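2025年9月　作業ノート(試食台まわり)

前回の続き。日曜なので建物が静かで、換気扇の音だけがずっと聞こえている。平日だと隣の部屋から人が覗きに来て、パンの匂いにつられて話し込んでしまい、それはそれで楽しいのだけれど、記録のほうがさっぱり進まない。今日は溜まっていた分をゆっくり書いておこうと思う。

まず、今月の課題の確認から。Jukari(朝食まわりの道具と置き方を見直す、例のあれです)の宿題として残っているのは三つあって、焼き色の見本をそろえること、皿を決めること、それから台の上の並べ方を決めること。焼き色は半分くらい進んだ。皿はほぼ決まり。並べ方がいちばん揉めていて、みんな自分の家の台所の癖を持ち込むものだから、右に置くか左に置くかでいつまでも話が終わらない。わたしも人のことは言えない。

パンについて。

今回のパンはSivakumarの店で買っている山形の食パン。七月に試した角形は断面がそろっていて測りやすかったのだが、焼いたときの縁の出方がどこも同じで、見ていてあまり面白くなかった。山形は上のふくらんだところだけ先に色がつくことがあって、そのむらをどう見るかという話ができる。店の人に、毎回同じ厚さに切ってもらえますかとお願いしたら、快く引き受けてくださった。ありがたい。ただ、焼き上がりの時間を少し過ぎて行くと棚が空になっているので、買いに行く係は早起きが必要になる。今朝はわたしの番で、眠かったけれど、袋の口から湯気の名残のような匂いがして、帰り道はずっと機嫌がよかった。

切り分けた残りは、すぐに使う分だけ袋に戻して、あとは一枚ずつ包んで冷凍庫へ。前に二枚重ねで凍らせてしまったことがあり、はがすときに片方の耳がちぎれて、結局お昼ごはんになった。あのときの反省として、包むときは面倒でも必ず一枚ずつ。包みには日付を書く。ペンは冷凍庫の横の引き出しに入れておいたので、使ったら戻してください(先週は二回とも行方不明になっていました)。

量の記録。今日使った袋は、袋ごと量って619グラム。数字が半端なのが気に入って、つい大きく書いてしまった。パン用のはかりは電源を入れてから落ち着くまで少し待つこと。急いで載せると、あとで皿の重さと合わなくなって首をひねることになる。

トースターについて。

二枚焼きの縦入れ式を続けて使う。オーブン式との比べっこは七月の分で一段落ということにしたい。オーブン式は焼き色がのぞけるので安心感があるのだが、扉を開けた人によって待ち時間がまちまちになり、見本を作る道具としては扱いにくかった。縦入れ式は中が見えないかわりに、レバーを下げたらあとは待つだけで、余計なことをしたくなる気持ちをうまく抑えてくれる。個人的には、上がってくるときの音も好きだ。家のはもっと派手に跳ねるので、最初に使ったときはずいぶん上品な機械だと思った。

気をつけたいのは、続けて焼くときの間のとり方。一回目と二回目では、同じ目盛りにしてあっても焼け方が変わる。これは前から言われていたことだが、自分で並べて見ると思っていたより差がある。とりあえず、見本用に残すのは一回目の分だけ、二回目以降は試食に回す、という決めにしておく。もったいないという声が出そうだけれど、食べる分が増えるので、たぶん誰も本気では反対しないと思う。

パンくず受けは毎回引き出して空にすること。今日も朝いちばんに引いてみたら、前の分がしっかり残っていた。焦げた粉は匂いが移るし、なにより次の人の気分がよくない。空にしたら柔らかい刷毛で隅まで払い、戻すときに最後まで押し込む。きちんと入っていないと、本体を動かしたときにくずが台に落ちて、白い天板なので実によく目立つ。

皿について。

候補は白、薄紫、それから前からある灰色の三種類だった。白はきれいだが天板も白いので、上から見ると縁がどこなのか分かりにくく、置くときに少し気を遣う。灰色は落ち着いているけれど、焼いたパンが妙に暗く見えて、食欲という点では損をしている気がする。薄紫は正直なところ、最初はどうかなと思っていた。ところが台に置いてみると輪郭がはっきりして、パンの茶色い耳ともけんかしない。縁が立ち上がっているので、くずが外に逃げにくいのもよい。というわけで、わたしは薄紫に一票。買い足しはJustanceに頼むことにして、見積もりをお願いした。一枚500円なら予算のうちに収まる。600円になると、ほかの何かを我慢する相談をしなければならない。

並べ方について。

先に書いたとおり、ここがまだ決まらない。今のところの案は、手前に皿、奥にトースター、飲み水はパンから離れた反対側の奥、というもの。水を離すのは、前に手の甲でコップを引っかけて、見本用の紙を一束だめにしてしまったからで(わたしです、すみませんでした)、それ以来、口の広いコップはやめて、ふたの閉まるペットボトルだけにしている。台の真ん中は広くあけておく。あけておくと必ず誰かが書類や自分の湯のみを置きたくなるのだが、そこをこらえてもらいたい。
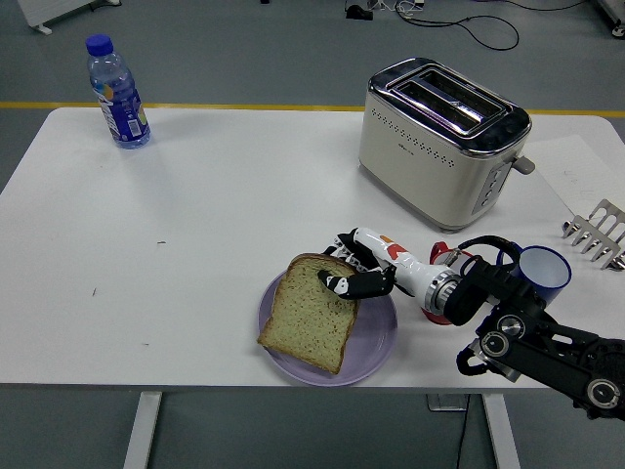

皿は手前、トースターは右奥、水は左奥。パンは薄紫の皿に一枚。

並べてみてよかったのは、皿とトースターのあいだにちゃんと余裕があること。七月の並べ方だと皿がトースターのすぐ脇にあって、取り出したパンをそのまま滑らせるように置けるから楽だという意見もあったのだが、皿の縁が本体に当たってかちんと鳴るのがどうにも落ち着かなかった。離すと一歩分だけ手間が増えるけれど、そのかわり皿を回して向きを変えたりできる。わたしはこちらのほうがのびのびしていて好きだ。

右端の紙と金属の櫛のような形の道具については、置き場所をもう少し考えたい。台の端にかかっていると、通りがかりに袖が触れそうで、見るたびにひやひやする。もう少し内側に寄せるか、いっそ別の小さい台を横に添えるか。小さい台なら倉庫に一つ余っていたはずなので、来週見てくる。脚の高さがそろわなければ、この案はあきらめる。

パンの向きについても、一つ書いておく。まっすぐ置くか斜めに置くか。見本として並べるだけなら、まっすぐのほうが比べやすいに決まっている。ただ、食べる気持ちで眺めると、斜めに置いてあるほうがなんとなく朝ごはんらしく、くつろいで見える。どちらでもよさそうなことに時間を使いすぎだと笑われそうだが、こういうところで印象がずいぶん変わるので、次に人が集まったときに、両方並べて聞いてみたい。丸い皿だから余計にそう感じるのかもしれず、四角い皿でも一度やってみる価値はあると思う。

焼き色の見本について。

見本は一枚ずつ台紙に番号を振って、焼いた直後に色を書きとめる方式を続けている。時間が経つと耳のあたりから様子が変わってくるので、あとでまとめて書こうとすると必ず後悔する。色の呼び名がまだ統一できていなくて、「きつね色」が人によって二段階くらい違う。わたしの言うきつね色はどうも濃いらしい。とりあえず、淡い、ふつう、濃い、焦げ、の四つに絞って、迷ったら淡いほうにつけることにした。きつね色という言葉は、おしゃべりのときにだけ使うことにする。少しさみしいが仕方がない。

見本の数は、全部で40枚そろえば一覧にできる。思ったより先が長い。でも、並んだところを想像すると、ちょっとした壁飾りのようで楽しみでもある。台紙の在庫は足りているので、買い足さなくて大丈夫。

片づけについて。

天板はまず乾いた布でくずを寄せてから、固くしぼった布で拭く。いきなり濡れた布で拭くと、細かいくずが伸びて、乾いたあとに薄い筋が残る。わたしは最初これを知らずに何度も拭き直し、どうして白い台はこんなに汚れやすいのだろうと恨んでいた。台のせいにして悪かった。布は二枚使って、乾拭き用と水拭き用を分ける。青い糸で縁をかがってあるほうが水拭き用。

トースターは、完全に冷めるまでコードを抜いたままその場に置いておく。早くしまいたい気持ちは分かるけれど、金属のところは思いのほか長く熱をもっているので、触って確かめようとしないこと。待っているあいだに皿を洗って、ノートを書けばちょうどよい。冷めたら上の光っているところを乾いた布で軽く拭く。指の跡がつきやすく、拭いたそばからまたつくので、最後にまわすのがこつ。

皿はふつうの中性洗剤で、やわらかいほうのスポンジを使うこと。研磨面でこすると艶がなくなりそうで怖い。水切りかごに立てるときは、ほかのものと縁がぶつからないように一枚ずつ間をあける。

床も、台の下だけはほうきをかけてから帰る。黄色い線の向こうまで掃く必要はないけれど、台の脚のまわりにはどうしてもくずが溜まる。脚が白いので、汚れると案外みすぼらしく見えてしまう。

そのほか覚え書き。

Zodisixから届くはずの保存容器がまだ来ていない。注文の控えを見たら、品番のところが二重線で直してあって、どちらの数字が正しいのか分からなくなっていた。月曜に電話する。容器が来たら、冷凍のパンもそこへまとめて移すつもりなので、それまで冷凍庫の下の段はあけておいてください。

バターとジャムの扱いもそろそろ決めたい。見本を作る日は何も塗らない、というのは全員一致なのだが、試食のほうはどうするか。何もつけずに噛んでいると、たしかに焼き加減の違いはよく分かる。よく分かるのだが、三枚目くらいからだんだん無口になる。先日、誰かが黙ってマーマレードの瓶を置いてくれていて、あの瞬間の部屋の空気のやわらぎ方といったらなかった。味を見る分はそのまま、食べ終えたあとのお楽しみに瓶を一つ、ということでどうでしょう。

次回やること。小さい台の高さを測る。四角い皿を借りてくる。まっすぐと斜めの見比べ。見本の続き(淡いものが足りないので、低い目盛りから始める)。それから、パンを買いに行く係の順番表を貼りかえる。今の表は端がはがれて、いちばん下の欄が読めません。

残ったパンは包んで、冷凍庫の上の段に入れてあります。お腹がすいた人は左側の包みからどうぞ。右側は見本用なので残しておいてください。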